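Simulierte Zelle einrichten: meine Notizen zum Zweiarmroboter

Geschrieben von Anouk Willems am 25. Juni 2021

Seit Januar betreue ich bei uns die Simulationszelle mit dem zweiarmigen Roboter. Wir nennen sie Skiltum, nach dem Ordner, in dem alles angefangen hat. Deutsch ist nicht meine Muttersprache, ich bitte also um Geduld mit meinen Sätzen. Weil Toon Kramer mich schon zweimal gefragt hat, wie ich die Zelle nach einem Update wieder in Ordnung bringe, schreibe ich es jetzt auf. 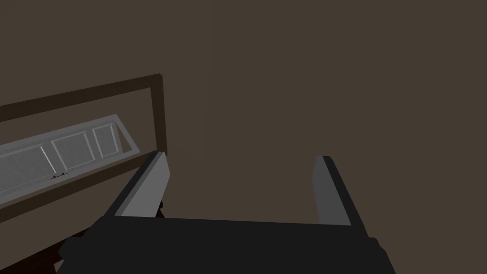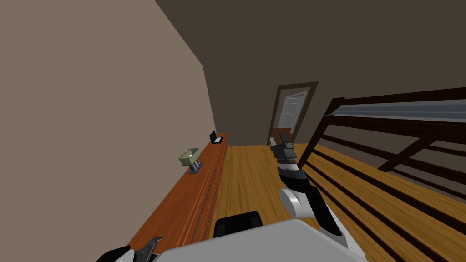
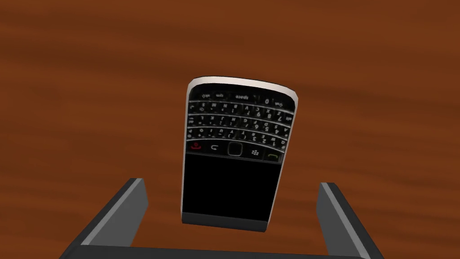
Gerendert sind alle drei, zwei mit Blick in das Zimmer und das letzte mit dem Telefon zwischen den offenen Fingern.

Zuerst die Nullstellung der Greifer

Nach jedem Update öffne ich beide Greifer ganz und lese die Werte der Finger ab. Die Finger müssen symmetrisch zur Mitte stehen. Im Januar hatte der linke Greifer einen Versatz von 2 mm, und ich habe lange in der Regelung gesucht. Der Fehler war in der Modelldatei: Jemand hatte den Ursprung des Fingers verschoben und den Ursprung der Kollisionsform nicht. Auf dem Bildschirm sah alles richtig aus, aber die Kontaktkräfte waren auf einer Seite zu groß.

Seitdem lasse ich mir immer die Kollisionsformen anzeigen, bevor ich etwas anderes prüfe. Das dauert einige 10 Minuten, wenn man es ordentlich macht. Wer es eilig hat, kann die Arme auslassen und nur die Finger und die Handfläche kontrollieren.

Kameras am Handgelenk

Die Handgelenkkameras sind fest mit dem letzten Glied des Arms verbunden. Ich stelle sie so ein, dass beide Fingerspitzen im Bild bleiben, auch bei ganz offenem Greifer. Auf dem Bild mit dem Telefon sieht man beide Finger und unten noch einen Streifen von der Basis. So gefällt es mir. Maarten Van Hecke möchte lieber mehr vom Tisch sehen und weniger vom Greifer, darüber haben wir schon mehrmals diskutiert.

Wichtig ist mir auch, dass die Kamera nicht in der Geometrie der Handfläche steckt. Dann bekommt man ein schwarzes Bild, und man denkt sofort an einen Fehler im Renderer. Ich habe deswegen einmal den Treiber der Grafikkarte neu installiert. Das war ein verlorener Nachmittag.

Die Kopfkamera ist anders, sie soll das Zimmer zeigen und die beiden Arme dazu. Auf dem mittleren Bild steht der Horizont sehr schief. Für die Kontrolle der Arme reicht mir diese Ansicht, für Aufnahmen setze ich die Neigung vorher zurück auf den Wert aus der Konfiguration.

Gegenstände auf den Flächen

Bei kleinen Gegenständen bin ich vorsichtig. Ein Telefon ist flach, und wenn es beim Start nur wenig in der Holzfläche steckt, springt es im ersten Zeitschritt weg. Ich gehe so vor:

Den Gegenstand 2 mm über der Fläche absetzen und fallen lassen.
Die Simulation 8 Sekunden laufen lassen, ohne die Arme zu bewegen.
Die Ruhelage speichern und als neue Startlage benutzen.
Erst danach den Arm in die Nähe fahren, mit offenem Greifer.

Bei dem vierten Schritt achte ich auf die Drehung. Liegt das Telefon ein wenig schräg zum Greifer, muss das Handgelenk mitdrehen, sonst berührt ein Finger früher als der andere und schiebt. Wilma Maes hat dafür ein kleines Skript geschrieben, es heißt Clorniso und vergleicht die Achse des Gegenstands mit der Achse der Finger. Es ist nicht schön programmiert (das sagt sie selbst), aber ich benutze es jeden Tag.

Türen und Schränke

Die Türen im Zimmer machen mir am meisten Arbeit. Jede Tür braucht ein Gelenk mit Grenzen und mit etwas Reibung. Ohne Reibung schwingt sie, sobald der Arm sie streift. Die Griffe sind dazu noch sehr klein, und bei einem kleinen Griff lohnt es sich, die Kollisionsform mit der Hand zu machen. Die automatische Vereinfachung macht daraus gern einen Klotz, der mit dem Türblatt verwachsen ist, und dann können die Finger nicht mehr dahinter greifen.

Was noch offen ist

Der rechte Arm zittert manchmal leicht, wenn er gestreckt ist. Ich vermute die Dämpfung im Ellbogen, Griet Martens vermutet den Zeitschritt. Nächste Woche probieren wir beides getrennt. Die alten Werte liegen im Ordner Jastport, bitte dort nichts überschreiben!

Wenn jemand von euch eine gute Methode kennt, um Reibwerte für lackiertes Holz zu schätzen, schreibt mir bitte einen Kommentar. Ich habe meine Werte aus einer alten Tabelle übernommen und vertraue ihnen nur halb.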